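How do you fold thin, slippery printed fabric so the pile stays up?

Posted in Laundry & Closets

mallura_37
I finally started folding everything on the bed before it goes in the wardrobe, and I love it! The knits and T-shirts make lovely tall piles. My trouble is the light flowery stuff, the kind with little blossoms all over a dark background. It slides around, I lose track of which edge is which, and whatever I put on top of it ends up on the floor by August. Is there a trick, or do I hang it all?

3 replies

Vorner
Oh, I love this job! Work on the bed, right at the edge, so you can stand up straight and let the long part hang while you sort out the corners.

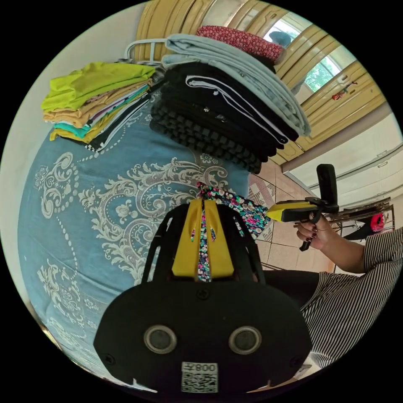 Find one seam and pull it straight before you fold anything. Then go lengthwise, smooth it with your palm, and lengthwise again. You want a long strip as wide as your shelf is deep, and only then do you start folding it up from one end. A bedspread with a bit of texture helps a lot, thin cloth skates on anything shiny.

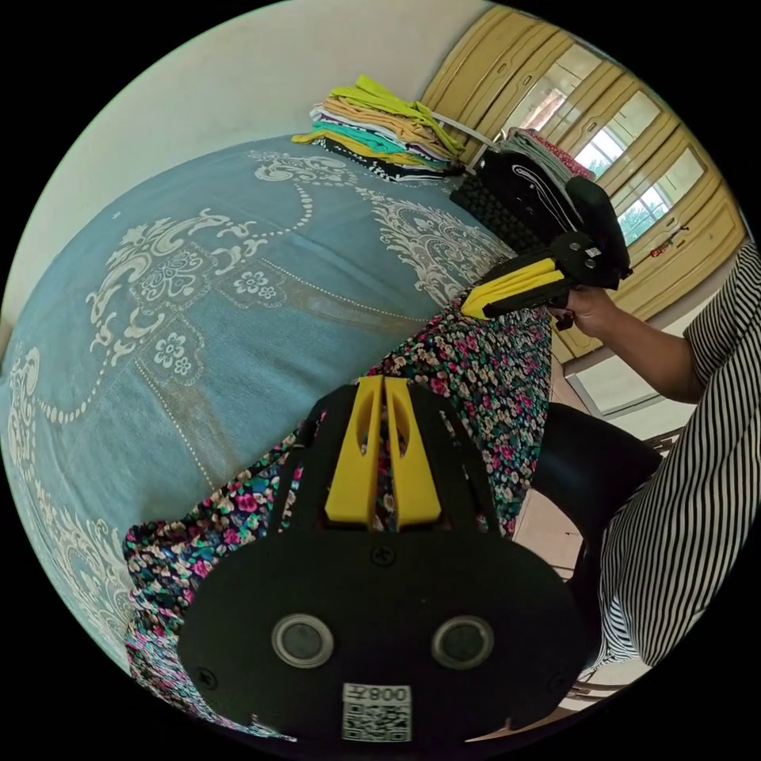
Pinch both ends and give the strip a little tug before the last folds, it takes out 100 wrinkles at once (okay, maybe not 100, but it feels like it!). Keep your thin things in their own short pile, or lay them on top of something chunky. Ribbed sweaters are great for this because they grip.

Samuel
just roll it

plindeveo16
Agree with Vorner on the strip! I'd add two things from doing my own shelves:
- Heavy knits go at the bottom, always, with the folded edge facing out so you can pull one without dragging the rest.
- Small printed pieces go last. If one bunches up, shake it out and start over, it takes 2 seconds. 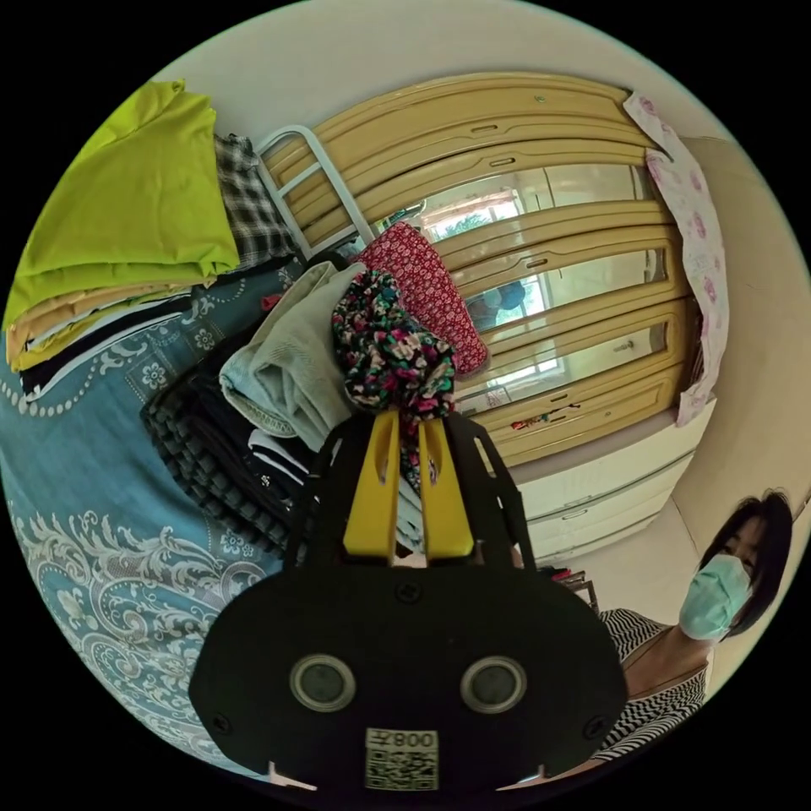

Related: Getting creases out of a cotton bedspread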